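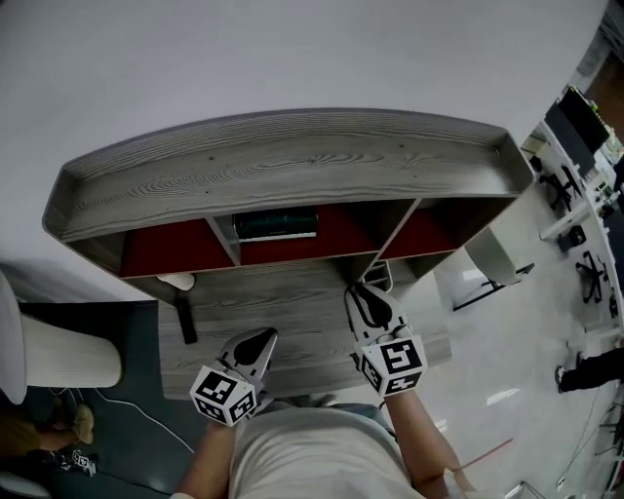 Duas pinças de mão sobre a secretária.

Relatório de progresso - Podcast Olow, segunda temporada
Apresentado ao Fundo Cultis pela produtora Frade

Chegamos a meio da temporada com muito boas notícias! Os episódios de conversa com atrizes e cantoras estão a encontrar o seu público, e o que abriu a temporada passou as 3,000 escutas logo no primeiro mês. Para um programa em português sobre carreiras no cinema e na música, feito por uma equipa pequena, ficámos felicíssimos (e um bocadinho surpreendidos).

O formato novo ajudou muito. Em vez de uma entrevista corrida, cada convidada traz uma canção e um objeto ligado ao primeiro trabalho pago, e a conversa parte daí. Saíram histórias que nunca tínhamos lido em revista nenhuma - audições falhadas, digressões em carrinhas alugadas, um perfume lançado e retirado na mesma estação.

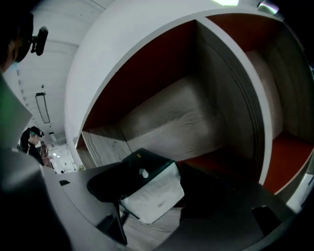 A gravação ao vivo em março, no Teatro Nirnetti, esgotou os 300 lugares. O público pôde fazer perguntas no fim e a sessão prolongou-se bem para lá das dez da noite. Editámos o material em duas partes: a primeira já está publicada, a segunda está em mistura.

Nem tudo correu como previsto. Dois episódios foram adiados por mudanças nas agendas de rodagem das convidadas, e a transcrição integral, prometida na candidatura, está atrasada. Já contratámos apoio para a revisão dos textos e contamos publicá-los junto com os episódios de junho.

O orçamento mantém-se dentro do aprovado. Pedimos apenas autorização para passar a verba que sobrou das deslocações para a legendagem dos vídeos, muito pedida por ouvintes surdos que acompanham o programa pelos excertos. Enviaremos o mapa de despesas atualizado com o próximo relatório, em julho.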